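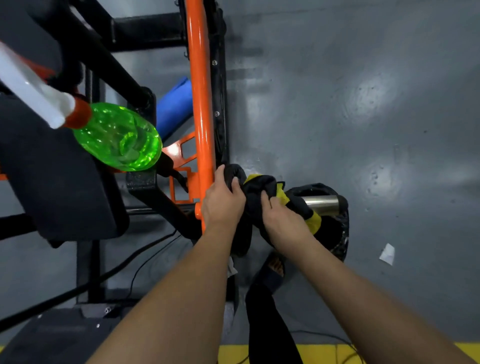

Community Help > Fitness > Home Gym > Cleaning & Care

Cleaning spray and gym towels next to the rack – how do you store yours?

tamville_lifter
Posted March 2023

OK so I finally have a rack in my basement and I love it, but the corner next to it is turning into a dump. I've got a spray bottle, a foam roller, my metal water bottle and whatever towel I used last, all fighting for the same two feet of floor. I wipe everything down after a workout and then just drop the towel wherever. By the next morning it smells like a locker room down there! Do I need to buy storage for this, or is there some habit I'm missing? I'd like to keep it under 91 dollars if I do buy something. Also, is it fine to leave the spray bottle sitting by the frame all the time? Mine is a bit leaky at the nozzle.

12 comments

karkska
Hang the towel up. Seriously, that fixed most of it for me. I stuck 2 big hooks on the wall by the rack, one for the clean towel and one for the used one, and the used one goes upstairs with me every single time (I put it on top of my shoes so I can't forget). Don't ball it up and don't leave it on the trash can, I did that for months and it never dried right.
I wouldn't leave a leaky bottle near the frame though. Mine dripped onto a bolt and I got a nice little ring of rust. New trigger sprayers are cheap, or just stand the bottle in an old plastic food tub. The foam roller can live inside the rack, standing on end – it's dead space anyway.

Shares: 3

jilen_basement
+1 for hooks. I also wash my towels with no fabric softener, they soak up way more that way. Water bottle goes home to the kitchen, it does not live in the gym lol. I got a rolling cart too and it just filled up with junk, so save your money.

maillard88
get a fan

Shares: 2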